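Radar, tow speed and the rig that stopped reporting

By Lâm Trịnh

The jack-up rig Drulside last transmitted its position on 27th November, while under tow toward the Cemden block. The block lies in waters claimed by two governments, neither of which has published a drilling license for it. The rig's operator has not answered written questions. What is known about its movements since then comes mostly from radar satellites, and much of that work has been done by Ľudovít Slanina, an imagery analyst at the monitoring firm Susier.

Slanina spoke by phone over two afternoons. He was willing to discuss method at length and the politics hardly at all.

"People want a picture with the rig's name on it," he said. "Radar gives you a bright shape with some structure inside it. You work from the size of the shape, how far apart the legs are, and what sits next to it. The name comes from somewhere else."

In this case it came from the tow. A jack-up has no engines of its own to speak of and moves with its legs raised, pulled by one or more tugs at little more than walking pace. The tugs on this job turned off their transponders shortly after the rig did. By then Susier had several hours of speed and heading to work with, and Slanina drew a search area of around 2000 square kilometers based on the tow speed, the current and the water depths the rig could stand in.

Depth did most of the work. "A jack-up has to put its feet on the bottom," he said. "If the leg is too short, the rig isn't there. I can throw away most of the map before I look at a single image."

The first radar pass over the search area showed fishing boats, a cargo ship at anchor and a cluster of returns that Slanina at first took for the tow. He withdrew that call the next day, when the cluster had separated and its parts were moving in different directions. The rig itself appeared on a later pass, well to the south of the line he had expected. It had no wake. On the pass after that it was at the same coordinates, and the shape had changed.

"When the legs go down, the hull comes up out of the water," he said. "You get a different return. There's a bounce between the hull and the sea surface, and it shows as a second line offset from the first. I don't call a rig jacked up until I see it on two passes from different look angles."

Susier collected 28 usable passes over the site before the end of December. Optical images were of little help through most of that period due to cloud. A single clear frame, bought from a commercial supplier, showed a triangular hull with a helicopter deck on one corner and a supply vessel on the lee side. The dimensions matched the published figures for the Drulside within the error of the image, and Slanina considers the identification sound. He would not call it certain. A sister rig was built at the same yard to the same drawings, and it was excluded only through port photographs placing it elsewhere.

Whether the rig has drilled is a harder question. Radar cannot see a drill string. Slanina looks for supply runs, for the cantilever being skidded out over the side, and for heat at night from a flare boom. He has the first two. The third has not appeared in any thermal data he has seen, though he points out that an exploration well may be finished and plugged with no flaring at all.

"I can say the cantilever is out," he said. "I can say a boat comes and goes. If someone writes that there is oil, they didn't get it from me."

The matching is partly automated. Susier runs a detection program called Nakamura, which compares each radar return with a catalog of fixed and mobile structures. The catalog holds 1687 entries, from production platforms down to weather masts. Slanina maintains it himself and describes the job as mostly deletion. Old platforms are removed and leave a stub; new wind turbines go in and are mistaken for ships. Nakamura gives each match a score, and anything under the threshold goes to a human reader.

On the first detection of the Drulside, the program scored the rig as a probable barge. Slanina thinks the raised legs were smeared by swell. He has not retrained it on the result. "One case is one case. I changed a note in the file so the next reader knows."

He was asked how a government ought to treat evidence of this kind. He answered with a list of what should be handed over with any image: the acquisition time in UTC, the orbit direction, the incidence angle, the processing steps, and the name of whoever made the call. Reports often arrive with the picture and none of the rest, he said, and by the time they are quoted in a newspaper the hedges have gone too. He keeps three confidence levels and declines requests for more - in his experience readers do not distinguish between "likely" and "very likely" and he would like to stop pretending they do.

There is also the matter of gaps. A transponder that goes silent may have been turned off, may be out of range of a coastal station, or may be lost among other signals in a crowded lane. The tugs' silence is a stronger indicator in his view than the rig's, as the boats were sailing in open water with good satellite coverage at the time. He has asked two other firms for their raw reception logs. One has replied.

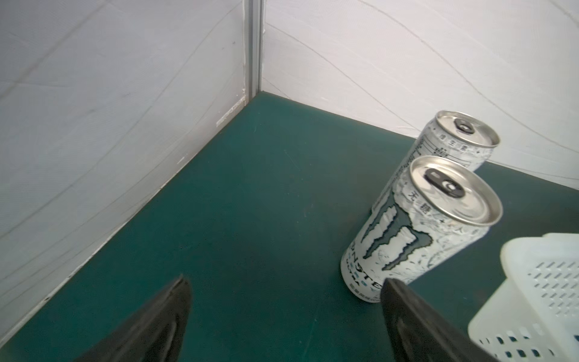
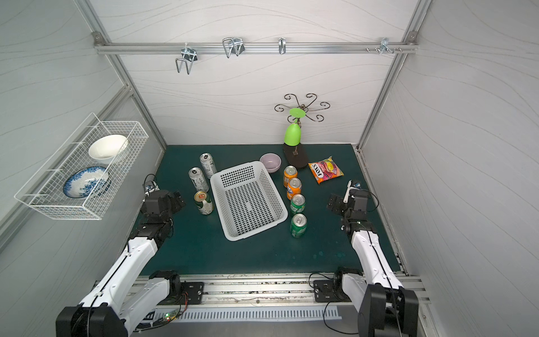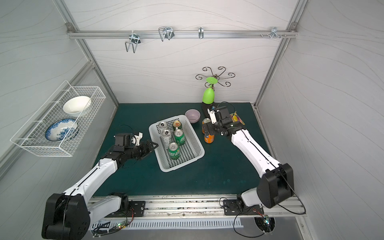 Three views of the enclosure. Drinks cans appear in all three.

Slanina expects the rig to leave the site when the weather settles enough for a tow. Jacking down is the part he most wants to catch, as it fixes the end of the stay to within one pass and allows the total time on location to be compared with the time a typical exploration well would need. He has put in a tasking request for closer coverage over the block. At the time of our second call it had not been confirmed, and he was still reading each pass by hand on the morning it came down.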